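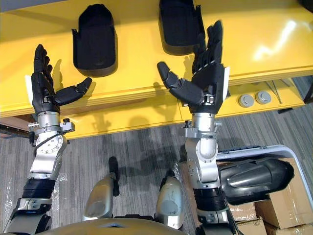 What do we need to settle before anyone places an order?
The order of spending, mainly: whether spare hand parts come out of this budget or wait for the July one, and who signs for them when they arrive.

Equipment planning meeting, March 5, 2022
Present: Trudy Ellery (chair), Shayne Ruddock (minutes), and the Lunby bench team

Trudy thanked everyone for coming, and for reading the quotes beforehand, which made the whole thing a good deal more pleasant than last time! The previous minutes were accepted with one spelling fixed (Povano has one v, sorry again).

1. Spare finger sets
Povano has quoted $391 a set and Ekpo a little less, though Ekpo wants payment up front and Trudy was not keen on that. We talked it over for quite a while, going back and forth on delivery times, and in the end everyone was happy to go with Povano. Two sets to be ordered now. Shayne to send the purchase request.

2. Wrist cables
The bench team would like a longer cable with a better strain relief. Grimitz can make these up to order with a lead time of 18 days. Agreed in principle, and Trudy will ask for a written quote so that we aren't relying on a phone call (we have all been there).

3. Storage and incoming parts
A long and friendly discussion about where things should live. Small parts are to go on the yellow shelves, and boxed goods stay in a bin on the floor until they have been checked against the packing slip. Shayne asked for $700 to cover labeled trays and a second shelving unit. Trudy felt the trays were well worth having straight away and would like to see the shelving in the July budget, once we know how much room the new parts take up.
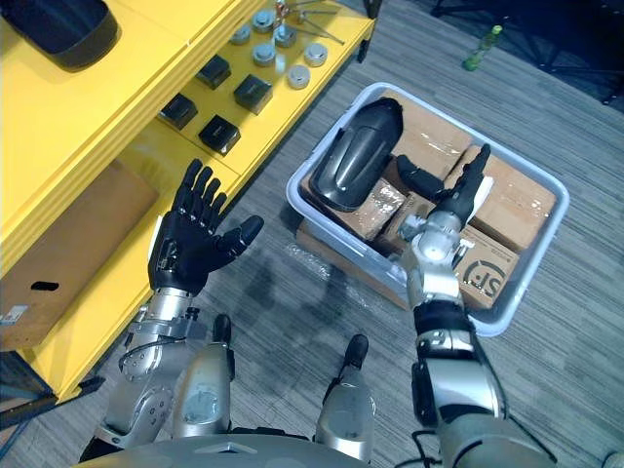
Item 3: shelving, and boxes in the floor bin

4. Service contract
Held over. The Lunby renewal letter has not come yet, and there seemed little point in guessing at the terms.

Actions
Shayne: purchase request to Povano; price up the trays
Trudy: written quote from Grimitz; polite no to Ekpo
Bench team: list of spares wanted for July, with part numbers please

Meeting closed with thanks to all. Next date to be sent around by email.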